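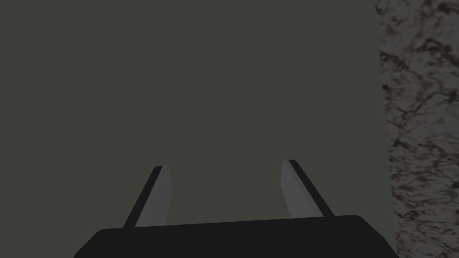

Figure 1. Dark olive-grey surface beside a marble-patterned one.

Student Projects > Animal Care > Term 2 Reports

Foster dogs and the first two weeks: project report

Our group looked at how foster carers at Sostside Dog Rescue settle a new dog. We chose settling because most returned dogs come back early, and the rescue wanted a handout it could give to new carers in September.

We read the rescue's intake notes and spoke with carers by phone. The notes were uneven. Some had feeding times and toilet habits for every day, others only said "going well". We left out dogs that went straight to the vet.

Carers who kept visitors away at first reported less barking and fewer accidents inside. Beda, an older kelpie cross, ate nothing on her first night and then ate normally once her bowl was moved out of the kitchen. Billine was harder. She guarded her bed, and her carer ended up feeding the resident dog in another room.
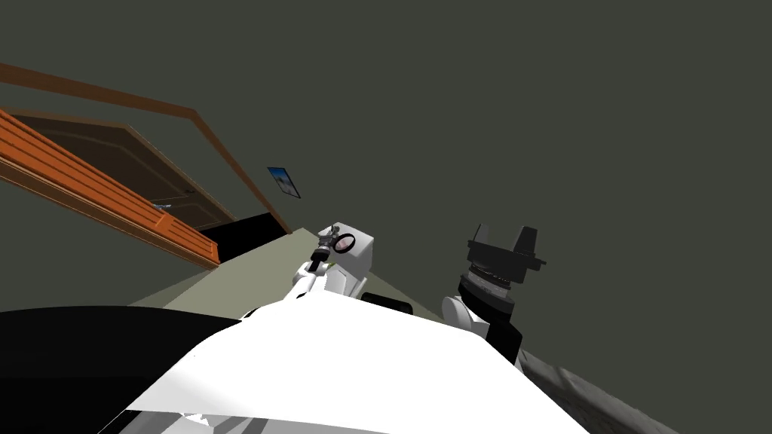
Radomír Danko read our draft and said we had made too much of food and not enough of sleep, as a tired dog will often look like a badly behaved one. We added a section on rest to the handout after that.

The main weakness is that carers were remembering things weeks later. A daily sheet, filled in from the first night, would be better. We have left a blank one with the rescue.

Search reports Enter keyword Go

Related reports
Crate training older dogs
Vlček kennel visit: notes on noise
Why cats are returned after adoption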